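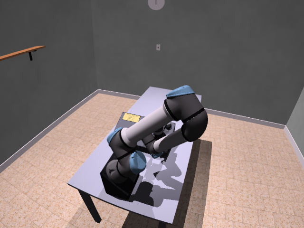
Projects > Stondcombe > Panel Operation > README

# Stondcombe panel operation set

Simulated recordings of a six-jointed arm working at a control console. The set was put together for the Stondcombe plant, where Dollport tests and packs pump controllers. Operators there set the same levers and knobs on a console for every unit that goes through test. The plant wants an arm to take over the repeat settings, and it asked for the motions to be worked out in simulation before anything was bolted down on the floor.

Last updated March 8, 2024.

## What is in it

- 27 tasks, each with a start state, a goal state and a written instruction
- 2 camera views per task, plus joint positions and gripper state
- Operator notes for the tasks that are still done by hand on the floor
- Scene files for the Gollura simulator

No real plant footage is included. The room in the scenes is a stand-in and does not match the layout of the test area.

## Folder layout

```
stondcombe/
 tasks/ one folder per task
 scenes/ table, arm, console, room
 notes/ operator notes, plain text
 splits/ train.txt, check.txt
```

Each task folder holds `instruction.txt`, `states.csv` and the two video files. Joint angles are in radians. Time is in seconds from the start of the recording. Gripper state is 0 for closed and 1 for open; values in between are allowed.

## The console

The console model has a lever with a ball knob, a rotary knob with a pointer line, a row of indicators and a large white dome. Lettering on the panel does not render clearly enough to read, so instructions refer to controls by type and position only. Don't train anything that depends on reading the labels.
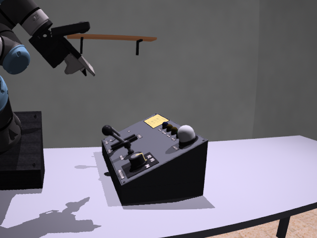
Figure 1. Gripper and console, fingers clear of the controls.

Lever tasks are the hardest. The shaft runs through slotted bars, and a small sideways error pushes the knob against the edge of a slot. On the floor an operator feels this and backs off. The simulated arm has no such feel unless you turn on contact forces in the scene settings, which slows playback a lot. Knob tasks run fine with the default settings.

## What changes for the operators

This section was added after the July review, when people on the test line asked that it be kept with the data and not in a separate memo.

Under the current routine one operator stays at the console for the full shift. Most of that time goes to setting the lever, turning the knob and waiting for the indicators. With the arm in place, the operator loads and unloads units, checks failed tests and decides whether a unit is run again. The arm does not make that last decision.

Points agreed with the line so far:

- The operator can stop the arm at any time and finish the test by hand.
- Manual operation is practiced for the first 5 units of each shift, so that people keep the skill.
- Recordings are not used to compare the speed of the arm with any one person.
- Retraining is done on paid time.

Still open: who resets the arm after a stop on the night shift, and how the pay grade for console work is handled once the arm does most of it. The night crew also pointed out that hand testing is when they notice loose fittings and odd noises. We have no task for that and don't know how to write one.

## Arm poses between tasks

Every recording begins and ends in a rest pose, but there is more than one. The first scenes used a pose with the forearm folded back under the upper link. Later scenes have other poses.
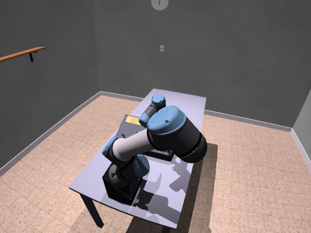 The pose name is stored in the header of `states.csv`. If you join recordings end to end, check that the names match or the arm will jump. Ojeda, the integrator, asked us to settle on a single rest pose before installation. The preference on the line is for whichever one leaves the most room to reach the console by hand.

## Known problems

- In 4 tasks the second camera view starts late. The joint data is complete.
- Shadows on the table are heavy and can hide the lower side of the console.
- The wall clock is part of the room model. Don't use it for timing.

## Use

Free to use inside Dollport and by Ojeda for the Stondcombe installation. Ask before passing it on. Operator notes stay with the set and should not be quoted with shift details.

Contact: Dollport Test Engineering, Stondcombe | © 2024 Dollport | Back to top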